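### 4.2 Recap length and the gap between seasons

The recap shown before the first episode of a new season has two tasks. It restores the parts of the plot that the new episode depends on, and it signals which of the older storylines will be taken up again. Earlier work has mostly treated these tasks as one. We separate them here, as the two serials in our sample handle them differently.

Both serials, *Cilonik* and *Sampaio*, were released by the streaming service Jullodix. *Cilonik* returned after a short gap in each case and kept the same writing team. *Sampaio* had one long gap, between its second and third seasons, during which two lead parts were recast. All recaps, including the short ones placed before mid-season episodes, were divided into shots by hand. This gave 3,330 shots, which were entered in the coding program Tollis with their length, their source episode and a content label.

Recap length rose with the gap, but not in proportion to it. The longest recap in the sample stood before the third season of *Sampaio*. The added time went almost wholly to shots of the recast characters. In some of these the new actor had been filmed in a scene that the previous actor had played in the first season. We coded such shots under the season in which the original scene was shown and flagged them, so that they could be left out of the totals where needed. Leaving them out lowers the mean age of the recap material only slightly.

The viewer survey was completed by 823 people, of whom 408 had seen both serials. Only the second group is used for the comparison between titles. Respondents were asked to name storylines they expected to return, first without any aid and then after seeing the recap. For *Cilonik* the recap made little difference to the number of storylines named. For *Sampaio* it raised the number clearly, though many respondents also named a storyline that the third season never took up. The storyline in question had been given a single shot of under two seconds, placed last. Final position may therefore count for more than time on screen, but the sample has too few recaps to test this.

Two limits apply. Jullodix lets viewers skip a recap, and the survey could not record how often they do so at home. The respondents who had seen both serials also watched more television in general than the rest, and probably remembered more of it. The comparison should be read as one between titles within a group of keen viewers.

Content labels were given at the level of the shot, with people taking priority over places and places over objects. A shot was labelled as an object shot only if no face could be seen and one thing took up most of the picture. The rule caused few disputes for letters, keys and telephones. Large things with several visible materials were harder, and in the first round the coders often entered the parts as separate objects. The rule was then changed so that a covering and whatever lies across it are entered once. Under the revised rule the bundle in Figure 4 is a single object: the mat around it, with its thin slats in light tan and darker brown, gives the label, and the wide black fabric band down the middle receives no entry of its own. Colour and pattern are written in the free-text field and play no part in the counts. Shots coded in the first round were checked again under the revised rule, and the totals in this section are those obtained after the check. 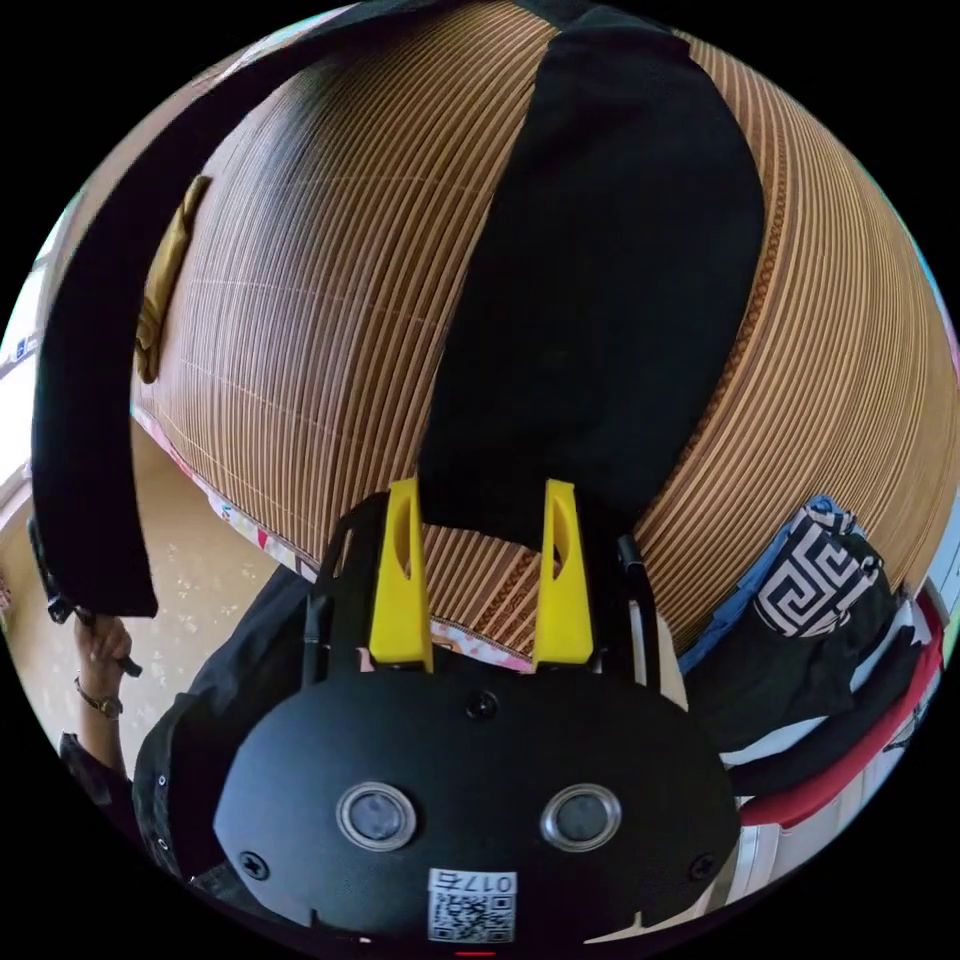
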